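The Small Plate Promise

The first time I was told that my dinnerware was making me fat, I was standing in a kitchen store holding a salad bowl. The salesman was very nice about it. He said that the average plate had been growing for decades, that people eat whatever you put in front of them, and that a smaller plate would fool my brain into feeling full. Then he told me the price. The set was called Perkitum, it served four, and it cost $71 more than the ordinary set on the shelf below it, which had larger plates and so, if you think about it, more plate.

I didn't buy it. I went home and started reading, and I have been annoyed ever since.

You have probably heard some version of the pitch. It shows up in diet books, in doctors' waiting rooms, in the little cards that come tucked into meal kits. Use a smaller plate. Use a blue plate, as hardly any food is blue and the color is supposed to put you off. Use a plate that contrasts with the food, so that you notice how much of it there is. (Mashed potatoes on white china are apparently a trap.) Use a tall glass instead of a wide one. Leave the serving dish in the kitchen. None of it asks you to give anything up, and I suspect that is the whole reason it has lasted so long.

The idea behind it is older than the diet industry. There is a well-known optical illusion in which two circles of the same size look different when one has a wide ring around it and the other a narrow ring. The one with the wide ring looks smaller. Put a scoop of rice where the circle is and a plate rim where the ring is and you have a theory of obesity. It fits on an index card, and you can demonstrate it to a room of people with two jar lids and a pencil, and they will gasp a little. I gasped a little.

But seeing that one circle looks bigger than another is a fact about seeing. It tells you very little about whether you will go back for seconds at 7:40 in the evening after a bad day at work.

I took this to Aarti Dixit, a dietitian who spent six years running menus for hospital cafeterias before she moved to private practice. She has a drawer in her office full of portion gadgets that companies have mailed her. There are divided plates, plates with a dotted line printed on them, a fork that buzzes. She let me go through it while she ate her lunch, a large burrito, off its own foil.

"People want it to be the plate," she said. "I would love it to be the plate. I could hand out plates."

What she sees, she told me, is that a new plate works for a couple of weeks in the way that a new anything works for a couple of weeks. A person who has just bought a plate in order to eat less is, for the time being, a person thinking about eating less. Take away the plate and keep the thinking and she expects you would get the same result. She has never been able to test that properly and is frank about it. "I have opinions and a drawer," she said.

The trouble starts when you ask for something better than opinions and a drawer. The sales material for Perkitum cites a trial run at the staff restaurants of Skaltside, a hotel group, in which 564 employees were given either the old plates or the new ones at lunch. Those with the smaller plates took less food on their first pass through the line. The leaflet has a bar chart of this with a very tall bar and a very short one. The bottom of the chart doesn't start at zero, and when I redrew it on graph paper so that it did, the two bars looked like a pair of neighbors who buy their pants in the same store.

I asked the company for the full report and, to its credit, it sent me one. It runs to 19 pages and on the second-to-last there is a short paragraph about what happened after the first pass. Food taken on second and third visits wasn't recorded. It was a buffet.

I read that paragraph several times. I have eaten at a lot of buffets – my father believed in them – and I can say with some confidence that the first plate is where you get to know the room. The real eating comes later. A study of buffet lunches that stops at plate one is like a study of rainfall that stops when it starts raining.

To be fair, not all the work in this area is that thin. There have been careful lab studies, and reviews of those studies, and the fair summary seems to be that they disagree. When people serve themselves and know nobody is watching, some trials find a small drop with smaller dishes. Others find none. When someone else does the serving and the amount of food is fixed, the plate seems to matter less still. It also turns out to be hard to hide from a grown adult that you are doing an experiment on her lunch. She has been asked to come to a university building at noon, and sign a form, and eat pasta.

The field has had its embarrassments, too. A number of popular findings about how we eat have been corrected or withdrawn over the years, some of them after readers with calculators noticed that the averages couldn't be right. I don't bring this up to sneer. Research goes wrong in every subject. But the retractions ran on page nothing of journals that nobody at the kitchen store reads, and the index card is still on the refrigerator.

And the color thing? I had hopes for the color thing. It is such an easy claim to check that I figured somebody would have nailed it down. What I found was mostly articles quoting other articles. One said that blue cuts appetite because our ancestors avoided blue foods, which were poisonous. I would like to know who interviewed the ancestors. Blueberries weren't mentioned, and neither was the fact that blue and white has been one of the most popular ways to decorate a dinner plate for centuries, in countries where people are famous for enjoying their dinner.

Rukura, a small pottery that sells to restaurants, makes its basic plate in nine glazes, and I called the owner to ask whether anyone had ever ordered the blue ones to get customers to eat less. He was quiet for a second. He said his clients were in the business of selling food. The blue does well near the ocean, he said, with fish. One place sent back a whole order because the shade made the chicken look gray, and he thought that might be what I was after. It was, sort of. Ugly chicken is a real effect. I just don't want it in my home.

What bothers me is less the plates than where they put the blame. The restaurant meal that Dixit's patients talk about most often is a delivered one, eaten out of the box. The box holds what the kitchen decided it would hold. No one in the story at any point picks up a plate. You can say the same for the bag of chips, the drive-through cup and the muffin as big as a softball, and together those make up a fair share of how this country feeds itself. Advising people to change their crockery assumes they are sitting down at a table, serving themselves from a dish, with time to look at what they have taken. Plenty of the people who could do that already eat pretty well.

There is a community kitchen in my city called Mahama that does a hot lunch every Friday. It had a grant a while back that came with new, smaller plates, bought on just this theory. The cook showed me the invoice, for some 300 of them. She told me the regulars asked for two each. Many had walked there and it was the largest meal of their day, and what they made of the plates she wouldn't repeat into my recorder. She now uses them for dessert. The grant's final report lists the plates as "deployed."

I tried it myself in the end, for the month of May, because it seemed cheap to write all this and never do it. I ate dinner from what the maker calls a luncheon plate. I wrote down what I ate, which I had been told would ruin the experiment, and it did, but I have a bad memory. At the close of the month I weighed a pound less. My bathroom scale is good to within two. I had also, over those weeks, walked more because my car was in the shop, and caught a cold.

The thing I noticed most was spilling. Peas went over the side. I cut a pork chop and one end of it swung out over the tablecloth. By the third week I was serving myself in rounds, a bit at a time, getting up and sitting down, and I'll admit there was something pleasant in that, and possibly it slowed me. Or possibly I was just eating cold potatoes by the end of each meal and had stopped wanting them.

I asked Dixit what she would tell a patient who had the $71 in hand and wanted to spend it. She didn't need long. A sharp knife and a pan that heats evenly, she said, and whatever was left over on vegetables they already liked. She was firm about the already. She had no view on dishes except that they should go in the dishwasher. My own big plates do, just barely, if I tilt them, and one is back on the table now with the serving tray just beyond it where everyone can reach.

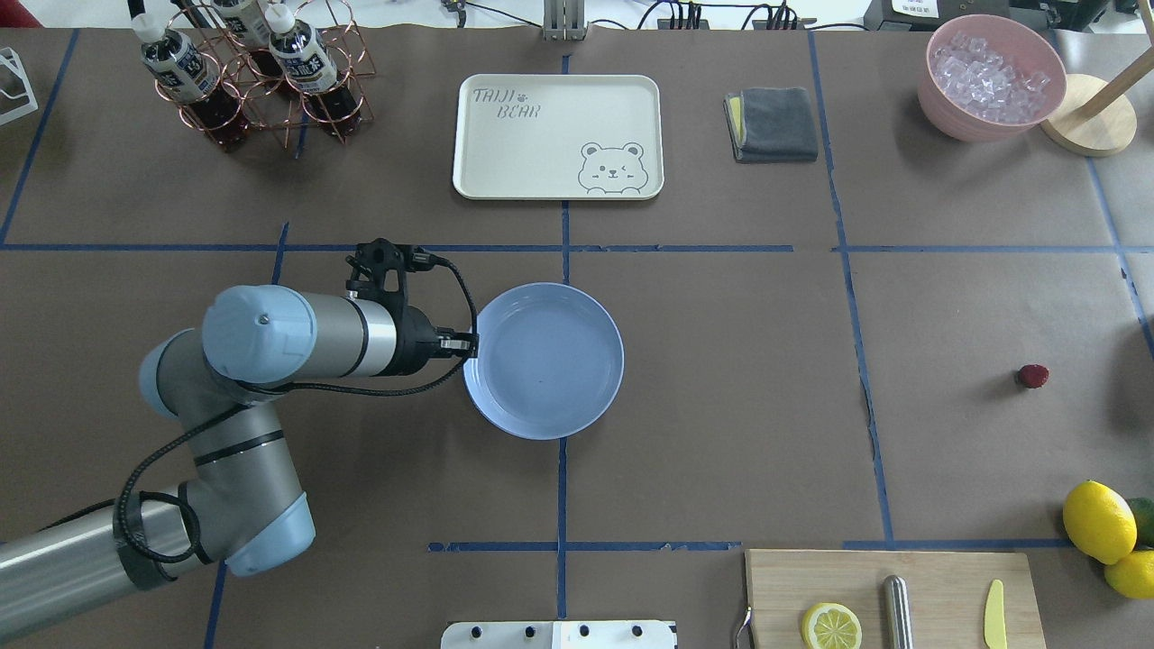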